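Jui-lin Tam
May 2020

Wood surfaces in use: notes for week four

These notes go with the session on tables, worktops and benches. They assume you have read the notes on timber structure and know the difference between earlywood and latewood. Bring the notes on moisture content as well, as we will use the shrinkage figures again.

Why boards move

Wood takes up moisture from the air and gives it back. It swells as it takes moisture up and shrinks as it loses it, and it does this mostly across the grain. Along the grain the change is so small that furniture makers ignore it. A table top made from solid boards will therefore get wider and narrower through the year, while its length stays the same.

The movement is greater in boards cut tangentially to the rings than in boards cut radially. Tangential shrinkage is often close to twice the radial figure for the same species. This difference is also why a flat-sawn board cups. The face that was nearer the bark shrinks more as it dries, and the edges pull up towards that side.

The worked case for this week is the long refectory table at Flekelbridge. The top is 802 mm wide at its narrowest and was glued up from flat-sawn boards. It was fixed to its frame with screws driven straight through the rails, with no slots. In the first heated winter the top tried to shrink, the screws held it, and a split opened near the middle. The split was 97 mm long when it was first measured. Work out for yourselves how much movement you would expect in a top of that width if the moisture content fell by four points. Use the tangential coefficient for oak from the earlier sheet.

Fixing a top to a frame

A top has to be held down and still be free to move sideways. The usual methods are wooden buttons that sit in a groove in the rail, metal plates with slotted holes, and screws in elongated pockets. All of them work if there is enough room left. With buttons, the common fault is to push them hard up against the rail when the top is already at its narrowest. When the top swells, there is nowhere for it to go.

Breadboard ends need care. The end piece runs at right angles to the boards, so its length hardly changes while the top changes width. Glue only the centre tenon. The outer tenons are pinned through slotted holes and left dry. Expect the end piece to stand slightly proud of the edge for part of the year — this is normal and should be explained to the client beforehand.

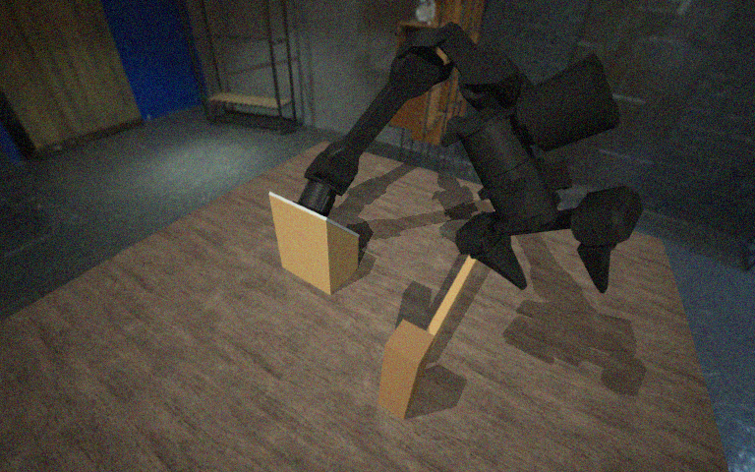

Veneered tops behave differently. The veneer is thin and is glued to a stable core, so it has to follow the core. The rule is to treat both faces alike. If a panel is veneered on one side only, the glue and the veneer pull on that side and the panel bows. A cheaper veneer may be used underneath, but it should be of similar thickness and laid in the same direction.

Finishes

No finish stops moisture movement completely. It only slows it down. Film finishes such as varnish slow it more than oil or wax do. A finish on the upper face alone gives an unbalanced board, for the same reason as veneer on one face, so the underside should have at least one or two coats.

Oil is easy to repair. A worn patch can be rubbed back and oiled again without touching the rest. Varnish stands up better to spills but is harder to patch, and a local repair will often show as a ring. For the Vekgate café tables the owners chose a hard oil and accepted that it would need a fresh coat every 18 months.

Reading for next time

Read the chapter on adhesives in the course reader, up to the section on creep. Tsao's short paper on slotted fixings is in the folder. Pay attention to the table of slot lengths on page 26, and ignore the final column, which has an error in it.

Please also measure a solid wood top at home, across the grain, and write down the width and the date. We will measure again at the end of the course — use the same tape both times.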